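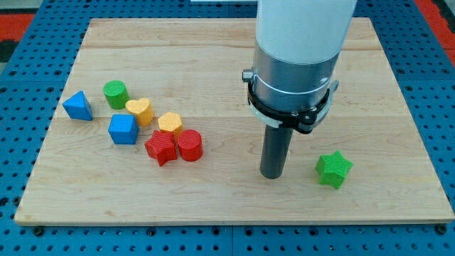
Best starter car for the Mendau map?

Rizwan Chowdhury
I'm about 12 hours into Zorkmont and still driving the rusty pickup from the tutorial. I've got 771 credits saved and the garage wants 400 for the Tandari coupe. Is it worth buying now, or do I hold out for something with armor? I keep getting run off the road on the delivery jobs and it's driving me nuts!

Laurinda Fonseca
Get the coupe! I bought mine before the harbor missions and never looked back (okay, I rolled it down a hill twice, but still). Put the leftover credits into tires first. The brakes are fine as they come, and the spoiler does nothing except look cute. For deliveries I take the canal road, so the rival crews mostly leave me alone.

Man-sik Kwak
pickup is fine, just steal a van

Ji-hoon Kwon
I'd wait. Finish the Cha side jobs and you can get the armored wagon for 161 plus the reward token. It's slow on hills, but it can take a beating.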